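Learning to Stay on the Path
At Dreltoswood College, a student robotics program has moved out of the workshop and into the grounds

For most of its history, the robotics program at Dreltoswood College was conducted indoors, on a painted floor with black tape for roads. The tape was straight, the lighting was constant and the robots performed well. When the college joined the Pacheco Outdoor Navigation Challenge, those conditions came to an end.

The Challenge is open to student teams who have built or adapted a wheeled ground robot. Each team must send its machine along an outdoor course under its own control, keeping to the paved surface from start to finish. No tape is permitted, and no beacons may be placed beside the route. The robot has its camera, its wheel sensors and whatever its programmers have taught it about the difference between pavement and everything else.

Dreltoswood's entry is named Clellano. It was assembled over two terms by students in the senior years, under the direction of Teresa Fonseca, who teaches computing and has supervised the program since it began. The drive unit was supplied by Ravemov, a local firm that repairs warehouse equipment. The software is the students' own.

"Indoors, they were solving a problem I had drawn for them," Ms Fonseca said. "Outside, the light changes between one run and the next, and they have to decide for themselves what matters."

The students divided the work into 3 parts: finding the edge of the pavement, choosing a heading and controlling speed. Edge finding has taken the greatest share of their time. A raised curb gives the software a strong line to follow. Grass and shaded undergrowth are less obliging, and an early version of the program treated every deep shadow as the end of the road.
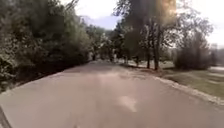
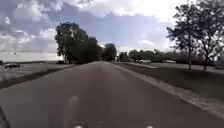 Views from Clellano on a tree-lined stretch and on a more open one, each with a curb and lawn to the right.

Practice runs began in January, and each is followed by a review in the classroom. Students go through the recorded pictures and mark the pavement by hand, so that the program's own judgement can be compared with theirs. The team has now marked 2469 pictures, drawn from 176 runs. Marking is shared equally, and the programmers are not excused from it.

The reviews have led to several changes. The camera mount was stiffened after students noted how badly the nearest part of the road blurred at speed. Bright sun remained a difficulty for longer. The team first tried a paper hood over the lens, then abandoned it in favour of adjusting the exposure according to the lower half of the picture, where the road is usually found.

Safety rules are set out in the program's handbook. A student walks with the robot on every run and carries the stop control. Runs are called off in rain, and a new version of the software must complete a slow circuit before it may be tried at full speed.

Assessment is based on the students' logbooks, which must record unsuccessful runs in the same detail as successful ones. Ms Fonseca considers this the most demanding requirement of the course. Several students have rewritten their early entries after finding that they could not repeat their own tests from the notes they had kept.

The college will host an open afternoon for families and prospective students on 2025-06-25. Clellano will be on display in the computing building, together with the logbooks, and members of the team will be present to answer questions about the coming season.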